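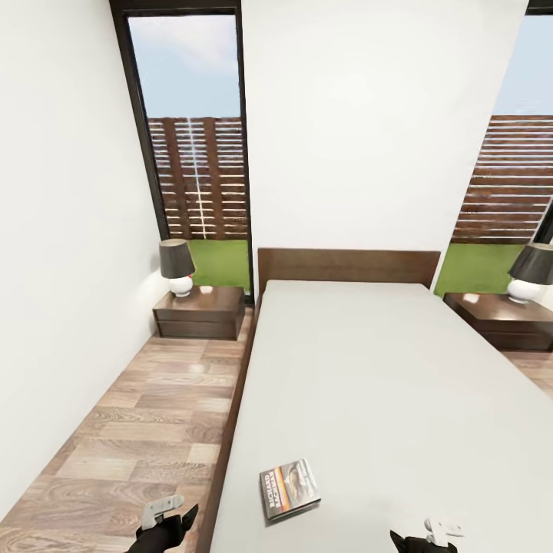 A small book on the bed, nightstands either side of the headboard.

The Night I Didn't Come Down When I Said I Would

Dec 17, 2018

My plan was to be back at the car by four. I want that on the record, because at four I was sitting on a rock with one wet boot, eating the last of a granola bar in tiny bites like a squirrel.

I've been hiking the trails above Tollau for years, mostly alone, mostly without anything going wrong. Skirnitero is the big one up there. It tops out at 3,500 feet, so it isn't going to impress anybody who climbs for real, but it has long sides and a lot of trees, and the trees all look the same once the light goes. I'd done the loop maybe a dozen times. I knew where the creek crossing was. I knew the spot where you can see the Hiebert fire lookout on the next ridge over (the sign on it says 2,992 feet, and I have a photo of myself pointing at that sign for some reason). I was so sure of myself that I left my map on the kitchen counter.

You can guess the rest, but let me tell it anyway.

A couple of trees had come down across the trail on the north side, big ones, and I went around them. Then I went around another one. Then I was following what I was certain was the trail and was really a place where deer like to walk. I kept going downhill because downhill felt right. It felt right for close to an hour! And then I hit the creek, in a place I'd never seen it before, and put my foot straight through the edge of the bank.

My phone had one bar, then none, then one. I'd always figured I would know when it was time to call for help, that there'd be some clear moment. There wasn't. I sat there arguing with myself. I wasn't hurt. I wasn't even that cold yet. I had a headlamp with weak batteries and a rain jacket and a half bottle of water. Calling felt like pulling the fire alarm because you couldn't find the restroom.

I called anyway, and I'm so glad I did. The dispatcher was calm and a little bored-sounding, which was the best thing she could have been. She asked what I could see, what I was wearing, how much battery I had. She told me to stay put and stop using the phone for anything else. My location came through to them, and she said I was at 2,557 feet on the wrong side of the ridge, which explained a lot.

Staying put is harder than it sounds. Every ten minutes I had a brilliant new idea about where the trail was. I stuffed dry leaves inside my jacket (scratchy, full of bugs, would do it again), took off the wet sock, and put my hand warmer glove over my toes. I sang. I went through every song I know all the words to, and it's a shorter list than I'd have told you.

The team from Tumum walked in from the forest road, 6 of them, and I heard the whistle long before I saw any lights. I blew mine back. It's the little plastic one built into the chest strap of my pack, and I'd honestly thought of it as decoration. They gave me a hat, something hot and very sweet from a thermos, and a dry pair of socks, and we walked out together at the speed of my worst foot. One of them talked to me about chili recipes the entire way. I still have the socks. I tried to return them and was told to keep them in my pack.

I got asked about blame a lot afterward, mostly by family, and I don't have much to say there. The team didn't scold me. They did ask who knew where I was going, and I had to say no one, and that was worse than a scolding.

So my habits have changed some. I text a friend the trailhead, the route, and the time she should start to worry. I carry the map, plus spare batteries taped together in a bag. There's a foil blanket in there now, and real food, more than I want to haul. If I lose the trail I go back to the last place I was sure of, even if it's uphill, even if I'm grumpy about it.

I went back up in January, by the way. Same loop, with company this time. The downed trees had been sawed through and somebody had tied orange tape along that stretch. We had lunch at the spot where you can see the lookout, and we were at the car by half past two.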